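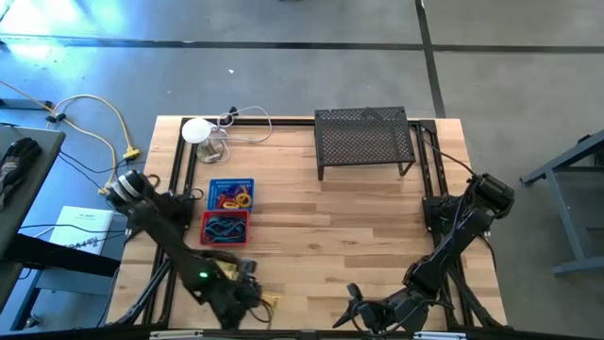
Tablero claro de tablas unidas, en tonos tostados, crema y marrones, con una rejilla negra de malla a la derecha.

Mesas de trabajo: el tablero manda

2021-01-04

Quien monta un taller en casa suele empezar por las herramientas y deja la mesa para el final. Se aprovecha una puerta vieja, el tablero de un escritorio que ya no se usa o lo primero que hay en la tienda. Al cabo de unos meses la superficie baila, tiene cercos y marcas, y toca volver a empezar.

Elīna Grigaitė lleva años cortando y encolando tableros en Skovmont, un taller pequeño que trabaja sobre todo para encuadernadores, ceramistas y gente que repara cosas. La mayoría de los encargos que recibe son sustituciones. «Me traen las medidas de la estructura que ya tienen y me piden algo que dure más que lo anterior», dice. Casi siempre les recomienda lo mismo: madera maciza en tablas unidas, canto recto y un acabado que se pueda reparar sin lijarlo todo.

Por qué tablas unidas

Un tablero hecho de varias tablas estrechas se mueve menos que una pieza ancha. La madera se hincha y se encoge con la humedad del aire, sobre todo a lo ancho, y al repartir ese movimiento entre muchas piezas es más difícil que la superficie se abarquille. También sale más barato, porque se aprovechan anchos que no servirían para otra cosa.

A cambio, el color no es uniforme. En el mismo tablero conviven tablas crema con otras tostadas o más marrones, y hay clientes que lo devuelven por eso. Grigaitė coloca las piezas en seco antes de encolar y saca una foto para que el cliente la apruebe. En una mesa de trabajo las diferencias de tono tienen una ventaja práctica: los arañazos y las manchas pequeñas se notan menos que en un blanco liso.

Un fondo claro ayuda además a encontrar lo que se cae. Los tornillos oscuros, los cables negros y las puntas metálicas se ven enseguida. Con los hilos y restos amarillentos pasa lo contrario, se confunden con la veta y hay que pasar la mano.

El grosor y la estructura

Para una mesa de uso normal, Skovmont trabaja con 30 milímetros. Por debajo, el tablero pide más apoyos; por encima pesa mucho y moverlo es cosa de dos. El taller tiene también una versión de 24 milímetros, pensada para mesas auxiliares y para quien va a apoyarla sobre un armazón con travesaños. En los dos casos el fondo más pedido es de 900 milímetros, que permite llegar al otro lado sin levantarse del taburete, aunque las personas bajas lo prefieren algo menor.

El armazón metálico negro se ha impuesto en los últimos años frente a las patas de madera. Es estable, se desmonta con una llave y admite accesorios en los perfiles. El fallo más común al montarlo es atornillar el tablero con agujeros justos. La madera necesita poder desplazarse un poco, así que los taladros del metal deben ser ovalados o bastante más anchos que el tornillo, con una arandela grande. Si se aprieta todo a fondo, el tablero acaba abriéndose por una junta.

En los suelos de hormigón pulido conviene usar pies regulables. Parecen planos y muchas veces tienen una ligera caída hacia el desagüe. Se nivela la mesa vacía, se carga, se deja un día y se vuelve a comprobar.

El acabado

El barniz duro protege bien hasta que se rompe. Cuando salta en un punto, el agua entra por debajo y la reparación obliga a lijar una zona grande. El aceite protege menos, pero se repone en una tarde. Grigaitė usa aceite Pletari en dos manos finas, con un día de secado entre ellas, y una tercera en los cantos de testa, por donde la madera absorbe más. Los trapos empapados se extienden al aire libre para que se sequen y nunca se dejan hechos una bola, pues pueden arder solos.

Para el mantenimiento basta con un paño casi seco. Cuando la superficie pierde tono, se pasa una lija fina a favor de la veta, se retira el polvo y se da otra mano. En su propio banco lo hace una vez al año, en junio, con las ventanas abiertas.

Qué dejar encima

La otra mitad del asunto es lo que ocupa la mesa. Una rejilla metálica con patas cortas es de las cosas más útiles que se pueden tener en un extremo. Deja pasar el aire por debajo de las piezas recién pintadas o encoladas y evita los cercos. Las de malla fina sirven para objetos pequeños; las de varilla, tipo horno, dejan caer casi todo. Auer vende una de tamaño medio con el borde rígido. Ilano tiene otra más ligera que se pliega, aunque cojea un poco si se carga por una esquina. A las patas de cualquiera de ellas les viene bien un fieltro, porque el metal marca la madera aceitada.

Los cables merecen atención aparte. Sueltos sobre el tablero se enganchan con la manga y arrastran lo que encuentran. Lo más cómodo es fijarlos a los perfiles laterales con bridas de velcro y dejar una curva holgada donde haya movimiento. Una brida de plástico demasiado apretada acaba dañando la funda.

Cuánto cuesta

Un tablero de 30 milímetros con el fondo habitual, aceitado y con los cantos suavizados, sale en Skovmont por 372 euros, sin armazón ni transporte. El mismo sin acabado cuesta menos y lo puede aceitar el comprador en casa. El plazo depende de la madera que haya seca en el almacén, y en invierno se alarga.

Al recibirlo hay que dejarlo tumbado sobre listones, en la habitación donde va a quedarse, al menos una semana antes de atornillarlo. Apoyado de canto contra la pared se curva, y luego cuesta mucho devolverlo a su sitio.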